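Stotolis Laundry Notes
@stotolislaundry

Tue 6 September

1/ Long thread on folding. I run the Stotolis wash-and-fold counter and we get asked about shirts and jerseys more than anything else, so I'm putting it in one place.

2/ Last month we folded 2,126 pieces. Towels and sheets are quick. Tops in two or more colors with stripes on the sleeves are slow, mostly on account of the seams. Every panel seam wants to be a fold line and usually it's in the wrong spot.

3/ Start with a plain cloth on the table. Ours are all pale so lint and stray threads show up. We change them when they start to slide. The good ones came from Zamport in January and have held up fine.

4/ Lay the top face down and smooth it from the middle out to the sides. Do the sleeves last. If you pull the sleeves first the body twists and you have to start over. 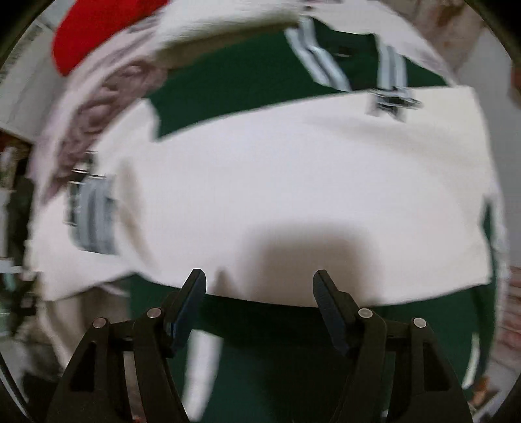
Stotolis Laundry Notes

5/ Green and white one on the cloth. It's only loosely folded at this point. There's a long crease running down the left side of the white part, and that sort of crease gets pressed in if you stack something on top of it. Open it back up, run your palm along it, fold again.

6/ Striped bands are handy as a guide. Pick one, keep it straight, and the rest of the sleeve mostly follows. If the band bends partway down, the sleeve is twisted under it.

7/ White next to dark green - wash cold, and don't leave it sitting in the machine after the cycle ends. We had one come in from the Kyei Street drop-off with a green haze all over the front. Two more washes got most of it out.

8/ For width we use a board cut to 235 mm. You can use a magazine. Sides in to the edge of the board, slide the board out, then bottom hem up to the collar in two folds.

9/ Slippery polyester won't hold a fold by itself. Put it between two cotton shirts in the stack. I used to roll them but they unroll in the drawer.

10/ Someone asked about irons. I don't iron sports tops at all. Hang it in the bathroom while you shower, then fold it. Prints and heat don't mix.

11/ Stack height: 26 is the most I'll put on one shelf. Past that the bottom ones come out with hard lines across the chest.

12/ Bags for the Pastier pickup are 100 liters now, same price as the old ones. Please don't tie them - the drawstring is enough.

13/ Fitted sheets next time. I know. I've been putting it off.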